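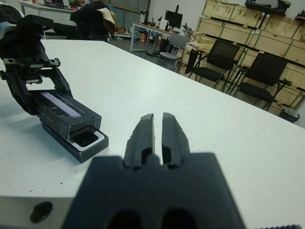

A white table with the desks behind it.

Care of shared tables and desks

Joltley issues these notes to all who use its shared workrooms. They were revised in July 2021 by Remedios Tiongson and replace the December edition.

White tabletops

A white surface shows every speck, and grit left on it will scratch when anything is slid across. Brush the top with a dry, soft cloth before any liquid is used. Wipe with warm water and a little washing-up liquid, working from the far edge towards yourself, then dry with a second cloth. Scouring powder must not be used. Stubborn marks may be treated with a paste of bicarbonate of soda, left for some seven minutes and rinsed off.

Small items

Telephones, keys, screws and similar articles should be kept in a shallow tray or box while work is in progress. A pale tray suits dark objects, which are otherwise easily mislaid. Trays are to be emptied before they are washed. Liquid should never be sprayed near a screen; dampen the cloth instead.
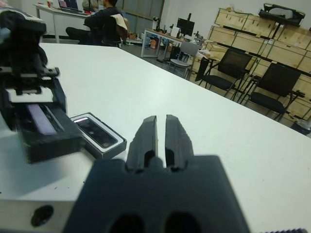 Chairs should be returned to their desks when work ends, with walkways left clear. Mesh backs collect dust and should be vacuumed with the brush fitting every 21 days. Cloths draped over chair backs are to be shaken out of doors and washed with the other linens.

Wooden crates

Crates may be stacked against a wall, heaviest at the bottom, to a height of no more than four. Light wood stains readily and should be wiped with a barely damp cloth, along the grain. Cases placed on top of a stack must lie flat and be lifted down by two people if full.

Requests for fresh cloths should be addressed to Setareh Nazari.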